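August, Cedar bench, Siltenari trial kit

Second week with the loaner. The sales sheet calls it a "turnkey two-arm sorting cell," and I have now turned the key several times.
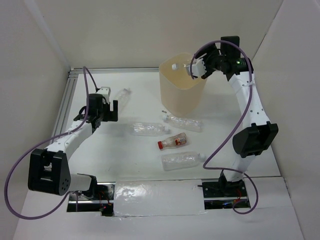

Started at 9 with the bottle job again, same task file as yesterday, bottles into the bin. I like this task for a review because it's dull and clear plastic is rude to everybody's vision system. White table, clear bottles, pale caps. Teófilo Cuervo wants a dark mat under them. I said the brochure shows a white table, so the white table stays until the trial is over, and then he can have his mat.

Notes on the hardware, before I forget and start being nice about it:

- Cables. Purple, one up each arm, held to the forearm with a clear tie and then left to find their own way home. The right one wanders out over the table and bends next to where the bottles lie. On a kit priced at 695 a month I expected a clip. Asked Siltenari for a routing drawing. They sent the brochure.
- Film is still on the front panel. It wrinkles and throws glare. Peel it before the next lighting test and write down that we did.
- Grippers fine so far. One black finger part, one white piece, both easy to get at with a short driver. Credit where due.
- Exposed red wires in both base recesses. I would like a cover. Iyengar says a cover is on the options list. Everything is on the options list.

Software: the task editor lost my bin position once when I renamed the file. Position came back when I gave it the old name. Filed as a bug, and they filed it back as a "workflow note." Export to our log format works, though you have to click through 2 dialogs that ask the same thing in different fonts.

Ralside quoted on the same job last spring and wanted 3000 for setup alone, with one arm. So I am trying to be fair. The Siltenari arms share a table without getting on my nerves, and I had the first task file running before lunch on day one — more than I can say for the label printer.

Still to do:

- same job with the dark mat (Teófilo, after sign-off)
- mixed caps, including the red one
- ask what happens to our task files when the loan ends
- cable clips from the drawer, ours, at no charge to Siltenari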